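## Wagon Update: Brakes and Fuel Line
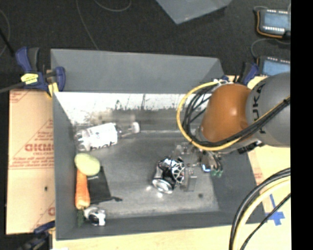

*Reading time: 1 min*

Arnulfo Arboleda has the club's wagon back on its wheels after most of March on stands. The front drums are gone. In their place is a Malhotra disc kit, bolted to the stock spindles after we opened up one bracket hole on the driver's side. The old fuel line was rusted through above the axle, so he bent 20 feet of new Meltex tube and ran it along the original path.

The 429 still needs a radiator, and Odeson has ours on back order. Until it comes, the car stays in the shop.

Work night is Wednesday at 8. We'll bleed the brakes and hang the exhaust. Bring a 9/16 line wrench if you own one.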